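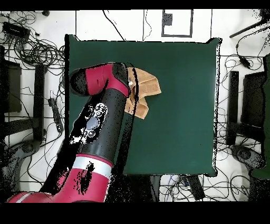

Set-up Guide / Part 2: Teaching by Hand

Okay, so you've got the arm bolted down, it powers up without complaining, and now you want to teach it something. Good! This is my favorite part of the whole guide, and it's also where I get the most email, so I've rewritten it pretty much from scratch. Last revised 11/05/2022.

I'm going to use cloth folding all the way through. You can teach whatever you like, but cloth is a great first task (it's soft, it's cheap, and if you drive the gripper straight into it nothing breaks). My table top is dark green and the cloth is tan, and I'd really encourage you to pick two colors that far apart. With a gray towel on a gray bench you'll spend your evening squinting at recordings.

Before you start

You'll need the arm, the Ustell controller with its own cable, one piece of cloth, and the Villell recorder program, already installed from Part 1. Have the emergency stop where your free hand can slap it. Then do a quick walk around the table:

1. Push the chairs back. You'll want to stand for this, and the elbow swings out wider than you think on the return move.

2. Look at the floor. My floor is a nest of black cables and I'm in no position to lecture anybody, but whatever else is down there, keep a clear path for your own feet. You'll be watching the gripper, so you won't be watching your shoes.

3. Check the thin cable at the wrist. Turn the wrist slowly by hand, all the way one way and all the way back, and see that the cable has slack the whole time. It can drape over the cloth, and that's fine as long as it doesn't drag the cloth along with it. If it does, add a loop of slack up near the wrist and try again.

CAUTION: Never start hand guiding with somebody else inside the reach of the arm. The joints go soft the moment you switch modes, and if the payload setting is wrong the arm will sag or drift upward. Keep your face out of it too, please.

Setting the payload

4. In the recorder, open Tool and type in the weight of your gripper in grams. Mine comes to 661 with the fingers on. Weigh yours on a kitchen scale, don't copy mine.

5. Hold the forearm with one hand, switch to Guide, and let go very gently. The arm should just hang there. If it sinks, your number is too low. If it floats up, too high. Change it a little at a time and repeat.

Note: do this again any time you swap fingers, even if the new ones look the same. I skipped it once in July and recorded a whole batch of demonstrations with my shoulder quietly holding the arm up. Every one of them went in the trash.

Recording your first demonstration

6. Lay the cloth down where the arm can reach it without stretching out straight. Leave it a bit messy. I know, it's tempting to smooth it out nicely, but a robot that has only ever met a flat cloth gets completely lost when it meets a crumpled one.

7. Bring the gripper in beside the cloth and stop. That's your start pose. Press Save Start in the recorder so that you can come back to it between takes.

8. Press Record and count to 2 before you move. The still part at the front makes trimming so much easier later on.

9. Guide the arm with one hand on the forearm and the other just behind the wrist. Don't hold on to the gripper itself, or you'll pinch a finger and also twist the wrist in ways you didn't intend. Slow and steady, like you're pouring soup.

10. Close the gripper on the nearest upper layer of the cloth, lift, carry it across, and set it down. Open the gripper, and then back away before you do anything else. People forget the backing away all the time! Leave it out and the robot learns to finish its job parked on top of the cloth.

11. Press Stop. Keep the take if you liked it, throw it out if you didn't, and don't be sentimental about it.

12. Mess up the cloth again, send the arm to the start pose, and go back to step 8.

How many takes? I got a decent single fold out of 34. My neighbor in the shop, Odette Charpentier, is a lot more patient than I am and records far more than that, and her folds are better than mine, so draw your own conclusions.

NOTE: If you bump the table, stop the take. Moving the table even a little bit shifts everything the arm thinks it knows. I stuck tape on the floor at the table legs in my old shop at Trerport so I could put it back exactly, and it was the best five minutes I ever spent there.

Doing it by remote control instead

Some moves are miserable by hand. Anything low and flat, for instance, where your own arms get in the way and you end up bent double over the table. For those I use the Hoarau handset.

13. Exit Guide mode first. Wait for the joints to lock — you'll hear them click — and only then plug in the handset.

14. Set the speed slider to the lowest mark. Yes, it feels like wading through mud. Leave it there until your thumbs know which way is left.

15. Stand on the same side of the table for every take. If you walk around to the other side, left and right swap over on you, and I promise you'll drive the gripper the wrong way at least once.

16. Record just as in steps 8 through 12. You can mix hand takes and remote takes in the same set, but label them, because the remote ones run slower and you may want to sort them out later.

CAUTION: Don't press a handset button and push the arm by hand at the same time. The controller sees that as a collision and stops hard. If it happens, the recorder shows code 894. Let go of everything, press Clear, and move the arm back to the start pose at low speed before you record again.

Playing it back

17. Take your hands off, step back, and play one take at half speed with the cloth removed. Watch the wrist cable the whole way through.

18. Now put the cloth back and play the same take again. It'll probably grab a little to one side of where you wanted it. That's normal for a single take, so don't start adjusting things yet. Training on the full set is covered in Part 3, and you'll want your labels tidy before you turn the page.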